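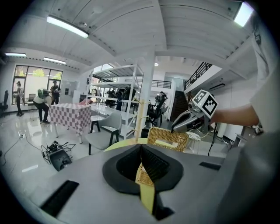 Nadja Egger wrote:
I'd skip the hard rolls entirely in week one. Get your lungs used to the climb first, then worry about speed. I did it the other way round last year and spent December on the couch with a sore knee.

turcotte_hill wrote:
Disagree, sorry! The Turcotte loop has 1,465 feet of climbing and most of it is steps. If you never practice going DOWN at some pace, your legs will be jelly by the second lookout. Go gentle, sure, but do a bit of downhill every week.

mapleleg wrote:
OP again – thank you both, I love this forum. So my plan now is short hills before breakfast and one long walk with the full pack. I've got the Clolix 2 poles and I'm a total convert, my shoulders feel great the next morning. Still deciding on shoes. The Plarkska ones fit like slippers but the tread looks thin to me.

Nuanchan Boonchu wrote:
Thin tread is fine up there when it's dry. After rain I wouldn't. The slabs past the gate get slick and there's no rail.

turcotte_hill wrote:
Seconded. Also the water tap at the Prodside lot was off last time I went, so carry all of it from home.

mapleleg wrote:
Good to know about the tap! I did a test weekend with the pack and wow, what a view from the first ridge, even in fog. I was up at 5:30 and had the whole trail to myself until the bridge.

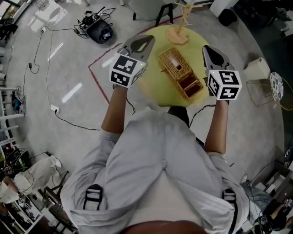
Packed weight was the big lesson. I took out the second fleece, the camp mug and a paperback I never opened, and the last mile felt so much better. Next goal is the summit at 3,882 feet, and I want to do it without stopping every 600 feet like I did on Saddle Hill!

Nadja Egger wrote:
Keep the fleece!! It is windy on top even when the lot is warm. Drop the paperback, fine.

mapleleg wrote:
OK, fleece goes back in. Book stays home.

Nuanchan Boonchu wrote:
Poles shorter going up, longer coming down. Took me years to bother with it and my knees are much happier.

turcotte_hill wrote:
I never change mine and my knees are fine, but try both. Which side are you starting from, the gate or the lot?

mapleleg wrote:
The lot, unless someone talks me out of it.

Contact us | Copyright Prodside Trails Forum | Back to top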